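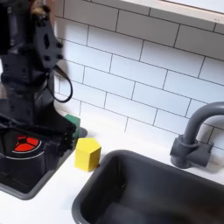 Mahtab Shahbazi wrote back to say that the missing stamps were almost certainly still in the file, and would I please not run the import a second time until she had looked at it. I'm putting that first because I very nearly did run it again, and I'd hate for the next person to.

**Program:** Stostutov (desktop, for cataloging stamp collections)
**Problem:** Booklet panes counted as single stamps after import, and a big piece of the collection not showing
**Status:** Solved, with one leftover question

### What I sent in

Hello, and thank you in advance for reading all this, I know I go on. I keep the inventory for our club in Drotville, and for years it lived in a spreadsheet that my predecessor started and I made worse. This winter I finally moved it into Stostutov. The spreadsheet had 4,000 rows, one per item, and the import ran right through with a cheerful green bar and no warnings whatsoever.

When I opened the collection afterward it showed only 3,200 items. So 800 were gone, and as far as I could tell they were all booklet panes and se-tenant blocks, the very things I'd spent the most time describing! The panes that did come through were listed as one stamp each. I have a pane of 4 from the Rosenthal bequest, a lovely thing with the selvage intact, and the program valued it as a lone stamp with "selvage" as its color.

I restarted the program, then the computer. I also tried sorting by catalog number, by country and by date acquired, with no change. I have not deleted anything.

### First reply

> Thank you for the detail, it helps a lot. Could you look at the column your old spreadsheet used for format (single, pair, pane, booklet and so on) and tell me what you mapped it to on the second import screen? Also, please check whether any of the missing items have a slash in the catalog number, like 2104a/d.
>
> Mahtab

### What I found

Well, she had me on both counts. I had mapped "Format" to "Color," because on the import screen the two sit next to each other in the dropdown and I was working without my good glasses. That explained the selvage. And yes, every missing item I checked against the paper ledger had a slash. Our club has always written panes that way, first stamp to last stamp, and it never occurred to me that a program might read it as anything but a catalog number.

I should mention that I had a bit of a scare here. I went to View and cleared every filter I could find, hoping the missing ones would pop up, and the list went completely blank. Closing and reopening the collection brought back the same 3,200 as before.

### Second reply

> The blank list is a display hiccup and your records are safe. As for the slashes, the importer treats anything with a slash as a range, and puts ranges in a holding area called Unplaced until you say how they should be handled. It's under Tools, then Review Imports. I agree it ought to tell you so.
>
> Mahtab

And there they were, all 800 of them, with their descriptions and purchase prices and even my little notes. I don't mind telling you I called my sister.

### Steps that fixed it

1. Save a backup copy of the collection (File, Back Up) and put it somewhere other than the program's own folder.
2. Open Tools, Review Imports, and click the Unplaced tab.
3. Select everything on the tab and choose **Treat as multiple**. Don't choose **Split into singles**, unless you truly want each stamp in a pane as its own entry.
4. Click Place. Mine sat at the same spot on the bar long enough for me to make toast, and then finished.
5. For the format mix-up, go to Tools, Remap Column, pick Color as the source and Format as the destination, and tick "Clear source when done."
6. Retype any real colors by hand. I had a separate column for shades, so mine were fine, but not everyone will.

I checked the result against the ledger, page by page, over two evenings. The total is back to 4,000, the Rosenthal pane is a pane again, and the booklets with 2 panes inside open up properly into their parts when you click the little arrow.

### Still open

The Dromilville local posts are the one thing left. They have no number in the standard catalogs, so we made up our own with a D in front, and the program files them all under Denmark. I've tried typing the country in again and it stays put until I close the window, then back to Denmark they go. It's harmless, but our Danish section now looks a good deal more impressive than it is.

> I can reproduce this one. The D prefix is overriding your country field on save. For now, please change the prefix to LP-D in the custom numbering list, and I'll leave this part of the ticket open until the fix is in an update.
>
> Mahtab

Prefix changed as suggested, and they have stayed in Dromilville since lunchtime. Thank you again, Mahtab. I'll check them once more after I close up tonight and add a line here if any have wandered.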